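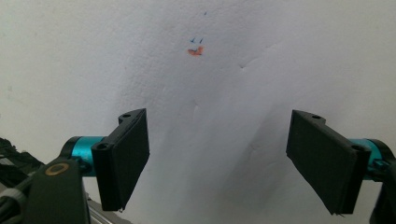 Against the Confident Planner

Somewhere in every manipulation stack there is a line of code that answers a question it was never asked. Ours lived in a file called target_select.py, and for most of February it told a two-fingered gripper that a smear of orange-red and a couple of blue ticks were something worth picking up.

They were marks on a pale, slightly bumpy surface. A child of three would have looked at them and moved on. Our perception module looked at them and returned a grasp pose with a confidence of nearly one, a nice tidy approach vector, and a suggested finger width. The planner, a loyal employee, took the pose and produced a smooth path to it. The controller followed the path beautifully. Everyone did their job, and the sum of all that good work was a pair of fingers closing politely on a stain.

I want to argue that this was a failure of software manners more than of vision, and that we should fix the manners first.

The fashionable answer

When I described the problem to colleagues, the reply came back so fast I suspect it was cached. More data. Show the model a few thousand stains, smudges, pen strokes, wrinkles and shadows, label them all "leave it alone," and train again.

I have nothing against data. I have spent a good part of my adult life making it, sorting it and apologizing for its folder structure. But look at what the plan asks for. It asks us to collect the set of things that aren't objects, and that set has no edge. Orange smudge today, coffee ring tomorrow, and after that the faint diagonal crease that catches the light and gives the edge detector palpitations. You can go on gathering nothing for years. There are people with grants doing it.

Meanwhile the interface between perception and planning stays exactly as it was. It has one slot, the slot is called "target," and it can't be empty. If you build a form with a required field, people will write something in the field. Models are no different. Ours was handed a plain white surface with three or four little marks on it and told to name its favorite.

What the slot should hold

Negin Ahmadpour wrote the first version of our planner and has been rude about the second ever since. Her rule is that every module gets to say three things: yes, no, and I can't tell from where I am. She fought for this at Darinine, where we both worked once, and lost, on the grounds that it made the demo slower. It did make the demo slower. The demo then went faster and faster until it reached into a customer's lunch.

I've come around to her rule, and mostly because of the third answer. "No" is easy enough to add. You put a threshold on the score, you argue about the threshold, you set it to whatever made the last test pass. But "I can't tell from where I am" is a request. It gives the planner work to do. It says: move over a little, look again, and compare.

A flat mark and a small object look much alike in one color image from straight on. They stop looking alike once the viewpoint shifts, or the depth estimate is consulted by somebody who intends to listen to it. We had depth the whole time, incidentally. It was being computed, logged, compressed, uploaded and ignored. I have met smoke detectors with a similar career.

So we changed the message. The target slot became a list that may be empty. Each entry carries a score, and next to the score a separate number for how far the thing is believed to stand above the surface, with its own uncertainty. The planner is forbidden from closing the fingers on anything whose height could be zero. It may ask for another look, up to 5 times, and then it must give up and say so in a log line a human can read.

That was the whole change. It came to 334 lines, a third of them tests, and Siriporn Klinhom reviewed it in one sitting with the remark that it should have been shorter. She was right, and it still should be.

Wrinkles are harder

I'd be cheating if I stopped at the stain. The stain is the easy one, and I picked it for the opening because it makes me look clever.

The bumps are worse. A surface with soft folds really does stand up in places. The height estimate isn't wrong to report a ridge. A ridge on cloth is a perfectly good thing to grasp if you were asked to pick up the cloth, and a ridiculous one if you were asked to pick up what is lying on it. No height number will settle that. The answer depends on the job, and our perception module had never been told what the job was. It had been kept ignorant on purpose, in the name of clean separation, by me.

I still like clean separation. I have given talks about it, with boxes and arrows. But there is a kind of clean that amounts to two departments who won't eat lunch together, and I had built that kind. We now pass a short task description down with every request for a target. It's a crude thing, a handful of fields, and one of them is simply "is the surface itself allowed." Purists may write to me. I've already heard from most of them.

Shadows I'll mention only briefly, as the subject makes me tired. The gripper makes its own when the light is behind it, and the shadow goes wherever the fingers go. Our tracker found this fascinating. For a while it reported a large gray object that always stayed just ahead of the hand, and the planner chased it downward with real spirit. We mask for it now, using the known finger geometry. The mask is wrong whenever a lamp gets moved, and lamps get moved.

In defense of the other side

There's a decent case against all this, and I should put it fairly.

End-to-end people will say that the trouble came from having slots in the first place. Throw out the message between perception and planning, learn one policy from camera to motor command, and there's no required field to fill in badly. The policy will have seen people hesitate over doubtful things and will hesitate in its turn. The team at Flunico works this way, and I have watched their arm do things with a dish towel that I would have needed a month and two config files to attempt.

I've also watched it stop, hover, and sink gently toward the table for reasons no one in the room could give. When mine goes wrong I get a file name. It's often a file with my name at the top, which takes some of the joy out of it, but I know where to go in the morning. For anyone who has to ship a machine and answer the phone afterward, that's worth a lot of towel.

The second objection is speed, and it's the one managers raise. Looking again costs time. On our bench the median pick barely changed, as most targets are obvious and pass on the first look. The slow cases got a good deal slower. I'd say those were the cases that used to be quick and wrong, but I notice that the sentence sounds better in an essay than it does in a quarterly review. Sukprasert, our longest-suffering customer, asked for a switch to turn the extra looks off. We gave them one. It's on by default and buried 3 menus deep, and I consider this my finest piece of interface design.

The log line

The part I'd recommend to anyone, whatever they think of the rest, is the giving up.

Before the change, a run in which the system found nothing to pick looked in the logs exactly like a run in which it had picked nothing very well. Both ended in success. We had a dashboard, green from top to bottom, and it was green over those closings on bare surface too, because the fingers had reached the commanded pose and the commanded pose was all anyone had thought to check.

Now a run can end in "no target," and we had to have an actual conversation about what color that should be. It lasted 30 minutes. Somebody wanted red. Somebody wanted a new shade, between yellow and a sort of mustard, to show that the machine had behaved properly under disappointing conditions. Negin said that if the table has nothing on it and the robot says so, then it has done the job, and the color should be green.

We went with gray, to keep the peace. I've filed a ticket to change it. The ticket is assigned to me, in the Grarnetti branch, behind the lamp problem.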